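Cleaning up when the play corner is the living room
Speaker notes, Sunday session, Orvokki Lindqvist
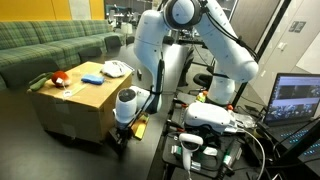
Start with the box. Most families I visit don't own a toy chest and don't want one. They have a cardboard carton beside the sofa and the top of it collects whatever was last in somebody's hand. On this one there's a plush cucumber, a plush tomato, a blue sponge and a crumpled white cloth, so toys and cleaning things are sharing one surface. Ask the room who has a surface like that at home. Wait for hands.

Next point: sort by how a thing gets washed. Soft toys go one way, sponges and cloths another. A sponge that has done the kitchen floor shouldn't sit against a toy that goes in a toddler's mouth. Say this slowly, people write it down.

Soft toys. Read the tag first if there is one. If it says surface wash only, use a barely damp cloth and a drop of mild soap, then air dry. If it can go in the machine, put it in a pillowcase, knot the end, cool wash, low spin. Squeeze the middle before you call it dry. Long shapes dry at the ends first.

Sponges. One colour per job, and stick to it. In the Undach flats we had blue for the table and yellow for the bathroom, and it held for most of the winter. Rinse, wring, stand on edge. Change them when they smell.

Cloths. Hang them up. A cloth left in a heap stays damp inside. Hook on the door, rail, back of a chair, anything.

The carton itself. It can't be washed, so wipe it dry and replace it when the corners go soft. Tape over the seams keeps crumbs out. The Drellance group spent 900 on plastic tubs in February and half of them are in a cupboard now. Don't dwell on this, one of them may be in the audience.

Sofa. Vacuum the seat and down behind the cushions before you sort the toys, or you'll do the job twice. Checked fabric hides crumbs very well. Run a hand along the seam.

Timing: about 90 seconds for the demonstration with the pillowcase. Bring two, the first knot always slips.

Questions. Somebody will ask about vinegar. Fine on sponges, keep it off the toys. Handouts are by the door.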